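I bought the Zelico wall shelf in June, after a spring of telling everyone in the house that we did not need another shelf. We did. The kitchen table had turned into the place where everything landed (mail, keys, sunglasses, the good scissors, one glove) and by dinner time somebody had to push it all to one end so we could eat. So this is a review of the shelf first, and then of the little Zelico wicker basket I added to the order at the last minute, and I'm going to warn you right now that I have more to say about the basket.

The shelf comes in three lengths and I went for the longest one, the 48 inch. It's white, it's shallow, and it arrives in a long flat box that is easy to carry and very hard to get around the corner of a narrow hallway. Everything was in there: the shelf itself, the rail that goes on the wall, 6 screws and 4 wall anchors. The screws are fine. The anchors I swapped out for the Hernard ones I already had in the garage, which bite better in our old walls, but if you have nice new drywall you may be perfectly happy with what's in the bag.

Putting it up took me most of an evening, and I am slow, so don't let that scare you. The instructions are one sheet with drawings and no words, and the second drawing shows the rail upside down compared to the fourth one. Go with the fourth one! You hang the rail, you check it with a level, you check it again after dinner because you don't trust yourself, and then the shelf slides on from the front with a click that I found very satisfying. It hasn't budged since. I lean on the front edge now and then just to see, and it stays put.

What I like most is how little of the room it takes. We had a much deeper shelf in our last place, a big handsome Darkari thing that I was always bumping with my shoulder, and it collected so much stuff that you could never find anything on it. With this one a cookbook can stand face out, or a row of spice jars, or a few postcards, and that's the whole story. White on a white wall is very quiet, too. I've taken everything off it more than once just to wipe it down and then left it bare for days, and I liked it that way so much I was sorry to fill it again.

Now the complaints. The finish marks if you drag anything heavy across it, so pick things up when you move them. There's no lip at the front, and I would have liked even a tiny one. And the end caps, which snap on at each side, don't sit quite flush on the left. I've stopped noticing, but my sister noticed within a minute of walking in, so there you go.

On to the basket. It was a few dollars more and I expected nothing from it, and it has turned into the thing I'd rescue in a fire (all right, after the family and the photo albums). It's small, tan, and woven closely enough that keys don't poke out through the sides. We use it for the table clutter, and the rule in our house is that if it doesn't fit in the basket, it goes back where it came from. That rule has done more for our dinners than any organizer I've ever owned, and I have owned plenty.

It's very light, so it gets moved around a lot, and it looks nice next to flowers, which matters to me more than I'd like to admit.

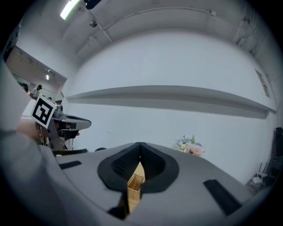
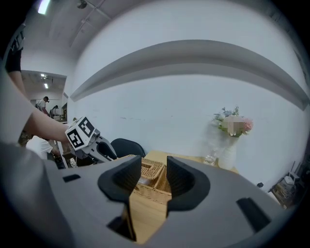 I did wonder how the weave would hold up, having once had a cheaper one that shed little splinters all over the counter. So far, so good. I run the brush end of the vacuum over it when crumbs get in, and once I washed it in lukewarm water with a drop of dish soap and left it on a towel overnight, and it kept its shape. It did smell strongly of straw for the first week or so. If that bothers you, set it by an open window and it fades.

If you're choosing between this set and the Saarinen one, which I also looked at for far too long, the Saarinen shelf is deeper and has that front lip I was wishing for, but it costs a good deal more and you have to buy the brackets separately. For a kitchen where people walk past the wall all day I'd still go with the Zelico. For an office, or anywhere you want to keep binders, I'd spend the extra money.

I'd give the shelf four stars, with one off for the end caps and that silly second drawing, and the basket gets all five. I've already ordered a second basket for the bathroom, and I'm trying to decide whether the hall could take the shorter shelf.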